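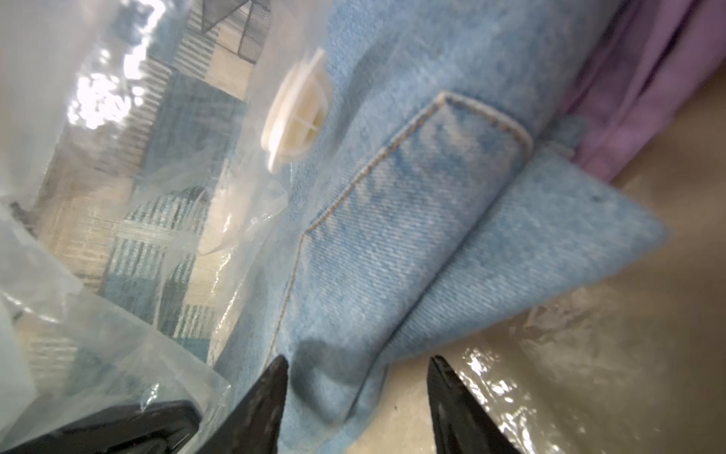
Una lectora que firma como Noa me escribió hace unos días que ella dejó de usar bolsas de vacío porque todas, tarde o temprano, se le hinchan dentro del armario, y que si de verdad merecía la pena volver a intentarlo con las de Perkonard. Pues mira, Noa, yo estaba exactamente en el mismo punto que tú (tengo un cajón lleno de bolsas viejas que ya solo sirven para pintar encima), así que me lo he tomado como algo personal y las he usado todo el verano pasado y el invierno entero antes de ponerme a escribir esto.

Publicado el 2021-08-04

Las compré en noviembre, cuando cambié la ropa de temporada, y eso ya dice algo de mí, porque todo el mundo normal la cambia en octubre. El paquete que yo elegí me costó 40 euros, que para bolsas de plástico con una válvula me pareció una barbaridad. Lo sé, lo sé. Las hay en el bazar de abajo por una cuarta parte. Pero las del bazar ya las había probado y acabaron como acabaron.

Empiezo por lo que más me gusta, que es el cierre. Lleva doble carril y una pinza deslizante que se nota cuando engancha, hace un clac pequeñito muy satisfactorio. Yo le doy dos pasadas siempre, una de ida y otra de vuelta, y luego repaso las esquinas con los dedos, que es donde me fallaban las otras. La válvula va con tapa y se adapta a la boquilla redonda de mi aspirador sin tener que hacer inventos con la mano. Con el aspirador de mi madre, que tiene la boca ovalada, no hubo manera. Si el vuestro es así, mirad antes si os sirve el adaptador, que se vende aparte (¡aparte!, por ese precio).

Ahora, ¿qué meto dentro? De todo, la verdad. Lo que mejor me ha funcionado son los jerséis gordos y las mantas, ahí la diferencia de volumen es casi cómica. Con los vaqueros tenía mis dudas, porque la tela vaquera no tiene mucho aire que sacarle y pensaba que sería tirar una bolsa. Y sí, bajan poco, pero quedan planos y apilables, y eso en un estante estrecho se agradece muchísimo. Lo único: no los metáis con las costuras gordas montadas unas encima de otras. A mí me salió una marca en el bolsillo de una chaqueta vaquera que tardó una semana en irse, y eso que la colgué en el baño con el vapor de la ducha. Desde entonces doblo procurando que los bolsillos queden hacia fuera y las costuras repartidas.

Lo de las arrugas es el otro tema. El algodón fino sale hecho un acordeón, no hay más. Camisas, ni se os ocurra. Camisetas, bueno, según lo que os importe planchar (a mí, poquísimo). Para las prendas que no quiero aplastar uso las fundas de Clodance, que no hacen vacío y son más bien para el polvo, y tan contenta.

También os cuento lo que hago antes de cerrar, porque creo que ahí está media batalla. Saco todo, lo doblo con calma en el suelo, que en la cama siempre me quedo corta de sitio, y voy haciendo montoncitos del mismo ancho que la bolsa. Si el montón es más ancho que la bolsa y lo empujas a la fuerza, el plástico se tensa en la boca y el carril no cierra bien -- y luego vienen los lamentos. También lo dejo todo bien seco, aireado de un día para otro. Y nada de llenarla hasta arriba, que la marca de llenado está por algo. 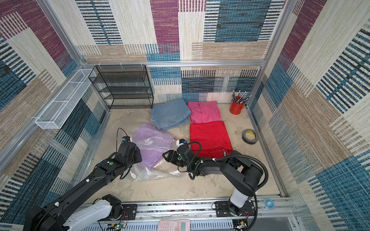 Vaqueros, rosa, rojo y lavanda, ya doblados; la prenda lavanda, en su plástico.

El color se sigue viendo perfectamente con el plástico arrugado, y para mí eso es media vida. Tuve una temporada unas cajas de tela de Lowther, monísimas, que quedaban de revista, pero cada vez que buscaba algo tenía que abrirlas todas. Con las bolsas transparentes echo un vistazo y ya está. El plástico brilla un montón con la luz de la tarde, eso sí, y si las tenéis en una balda abierta puede que os parezca feo. Las mías van detrás de una puerta.

Vamos a la pregunta de Noa: ¿se hinchan? De todas las que cerré en noviembre, dos cogieron aire. Una fue culpa mía, segurísimo, porque encontré un hilo de un jersey pillado en el carril. La otra no sé qué le pasó. La abrí, la limpié, la volví a cerrar y a las dos semanas estaba otra vez blandita, así que la he jubilado. Las demás siguen duras como tablas. Comparadas con las de Ovance, que fueron mis anteriores y que me duraron una sola temporada, hay bastante mejora, aunque yo esperaba que por 40 euros no fallase ninguna.

Más pegas, que las hay. Resbalan mucho unas sobre otras, y una pila alta se te viene encima a la que tiras de la de abajo. Las instrucciones vienen en una letra diminuta. Y las bolsas grandes, llenas de mantas, pesan lo suyo y no traen asa ni nada donde agarrar, hay que abrazarlas.

¿Las volvería a comprar? Las medianas, sí, con los ojos cerrados. Las grandes me las ahorraría. Le pongo un notable, y si alguien ha probado el adaptador ovalado, que me lo cuente en los comentarios, ¡que mi madre está esperando!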